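How to Store Coffee Beans Without Buying Another Canister

Last updated May 29, 2025

Most advice on keeping coffee fresh comes from people who sell canisters, and I'd read it with that in mind. You can do a decent job with the bag the beans came in.

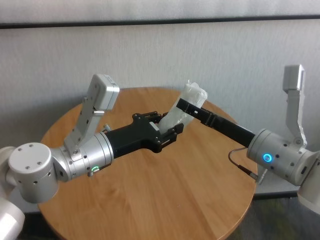 Aino Koskela wrote in to say that her beans went flat in August even in a vacuum jar, and she wanted to know if the jar was faulty. I doubt it. A jar can't do much for beans that were old when they went in, and a pump lid gets opened as often as any other lid.

Start with the date. Look for a roast date, and be suspicious of a bag that only has a "best by." That second date can be a long way off and tells you next to nothing.

Buy less. A 700 gram bag looks like a bargain until you're drinking the last third of it. If you can't finish a bag within 3 weeks of opening, get a smaller one.

Squeeze the air out, roll the top down tight, and clip it. A clothespin works. I paid for a Renik clip once and it held the bag shut, same as the clothespin. Keep the bag in a cupboard, away from the stove.

Skip the fridge. It's damp, it smells of dinner, and every trip in and out puts moisture on the beans.

The freezer is another matter, and I was slow to come around to it. Split the beans into portions that will last you 2 or 3 days, press the air out of each, and seal them. Take out one portion at a time and let it reach room temperature before you open it. Don't refreeze.

Before you spend money on anything, test it. Put half a bag in the fancy container and leave half rolled and clipped. After 10 days, have someone else brew both and hand you the cups without saying which is which. I did this with an Aaltonen canister and picked the wrong cup. My palate may be poor, but it's the one I drink with, and the canister now holds rice.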